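Serving tray

A serving tray is a shallow, flat-bottomed carrier with a raised rim, used for moving food, dishes and cutlery between the kitchen and the place where they are eaten. Trays are made in wood, metal, papier-mâché, melamine and other plastics. Most household trays are rectangular or oval. Round ones are more common in cafés and bars, where they are carried on one hand.

Form

The rim keeps dishes from sliding off when the tray is tilted. On plastic trays it is usually moulded in one piece with the base and rounded over at the top, and this also stiffens the sheet. Wooden trays more often have separate sides, joined at the corners and cut with slots for the hands. Many plastic trays have no handles at all and are gripped under the rim.

The inside surface may be smooth, textured or covered with a thin layer of rubber. Smooth trays are easier to wipe clean, but cups and bowls move about on them more readily. Dark colours hide staining from tea and sauces, though they show dried water marks.

Use at table

In homes without a separate dining room, a tray often does the work of a place mat. The plate or bowl is set down in it and the cutlery is laid alongside, or loose across the corner if there is little space. A tray used in this way also protects the table. Unsealed or oiled wood, including butcher-block tops made from glued strips, can be marked by hot dishes and standing water.

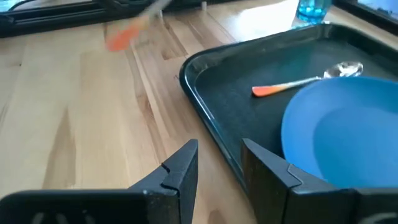
Children's meals are often served on trays for the same reason. Plastic dishes are usual here, and spoons for young children tend to have a short metal bowl and a thick coloured handle. Toàn Kim, in a short survey of nursery tableware in Pritville, found that 37 of the 40 nurseries visited used trays at lunch, and that 9 of them gave each age group its own colour.

Sizes

There is no general standard for household trays. The Wukik range, sold mainly to canteens, comes in three lengths, the longest being 79 cm. Trays from Stodudow are smaller and are made to fit side by side on a trolley.

Care

Plastic trays can be washed by hand with warm water and washing-up liquid. Scouring pads dull a glossy finish. Wooden trays should not be left to soak, as the joints may open. Trays are best stored upright or stacked once fully dry.

See also: Place mat, Trolley, Bhutto tray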